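Subject: Re: Packing list for the reading room move
Date: February 2025
List: Strebel House members

Replying to the message about the reading room, quoted below, and adding what I found when I went through the back half of the room over two evenings.

> The back room at Strebel House has to be clear before the floor people
> come in. I would like everyone with shelf space in there to tell the
> list what they have and whether it is staying or going. So far I have
> the two Manier cabinets down as staying, since they are screwed to the
> wall and nobody wants to carry them anyway. The folding tables are
> going to the Romo Street basement.
>
> What I don't have is any idea about the paper. There is the boxed
> catalog, which is 1,543 cards by the last count, and then there are
> all the loose booklets, programs and instruction sheets. Some are on
> the floor along the wall. Does anybody know what these are, and can
> they be thrown out? I'd rather not pay to move paper that will never
> be opened again.
>
> Also, is anyone attached to the cork board?

Taking these in order.

The cabinets. Agreed that they stay. The left one has a shelf that has come off its pins, and everything on the upper shelf should come out before anyone works near it. I took out the heavy binders and put them in a box marked ELUS BINDERS. The Elus binders are the newsletter masters from when we still pasted up by hand. They are staying with us. Please don't put anything else in that box, it is already as heavy as one person should lift.

The folding tables. There are 8 of them and not all of them are good. One has a leg that won't lock. I tied a piece of red string to it. If it goes to Romo Street it should go with the string still on so it doesn't get set up for a lunch.

The card catalog. I haven't recounted it and don't plan to. The drawers lift out of the case, and each drawer has a rod through the bottom that holds the cards. Leave the rods in. When the catalog was moved in August a few years ago the rods were taken out first to save weight, and one drawer was dropped on the steps. It took most of a winter to get it back in order and I am still not convinced the letter M is right. The case can go on a hand truck empty. The drawers should ride flat in a car.

The loose paper. This is the part that took the time. I sorted it into four kinds.

First, programs from our own events. I kept two of each and put them in order by year in a file box. The rest are bundled with tape around them, and anybody who wants extras should take them from the bundles before the end of the month. After that they go to recycling.

Second, instruction booklets. We had 41 of these, and I checked them against what is still in the building. Most belong to things we got rid of long ago, including a duplicator, a slide projector and at least one coffee urn that I don't remember. The ones for equipment we still own are in a large envelope in the top drawer of the right-hand cabinet. That includes the furnace, the dehumidifier and the paper cutter. If you own something that lives in the building, and you think its booklet was in that room, look in the envelope first and then ask me.

Third, paper from outside groups. Seed catalogs, bus schedules, a lot of church suppers. All of this can go. I pulled out the maps and put them with the programs, as the older ones show the street before it was widened.

Fourth, blank or nearly blank paper. There is more of this than I expected. Some of it is good stock left over from print jobs, still flat and clean, and it would do for sign-in sheets or for the children's table. I stacked it by size on the end of the long shelf. The yellowed sheets and the ones with curled corners I put out with the recycling.

On the cork board, I am not attached to it. One side of the frame is loose. If someone wants it, take it. Pull the pins out first and put them in the jar, please, because I have already stepped on one.

Something that was not in the original message. Once the boxes are up off the floor, the wall down low could use attention before the furniture comes back. It is sound as far as I can tell, but it has marks on it. I would like us to wash it and touch it up while we can reach it. A damp sponge and a little dish soap should be tried before paint. We have part of a can of the white in the furnace closet, and I would test a patch near the corner before using it, as I don't know how well it will match now. There is no baseboard along there, so whoever paints should tape the edge of the tile and go slowly. The grout is white and will show every drip that isn't wiped up, and it will also show dirt from the hand truck, so please put cardboard down on moving day.
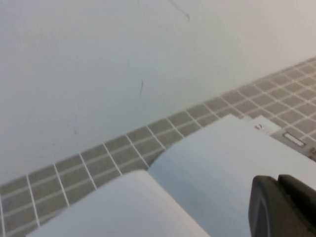
Wall and gray tile, with the dark marks on the wall. White paper in front.

If there is money left after the move, a strip of baseboard would save the wall from the next round of boxes. I am not asking for it now. I only want it on the list of things to talk about when the floor people give us their price.

What I still need from others:

Somebody with a car that has a flat back for the catalog drawers. One trip should do it if the seats fold.

More boxes, the small size. Book boxes are better than the big ones. Paper in a big box is too heavy to carry and the bottom goes.

The key to the lower drawer in the right-hand cabinet. It is locked and I don't have it. Something slides around in there when you tip the cabinet. If you have the key, or think you might, please bring it by or leave it in the mail slot in an envelope marked READING ROOM.

Anything with a name on it I left where it was, so those shelves are still full. Please come and clear your own.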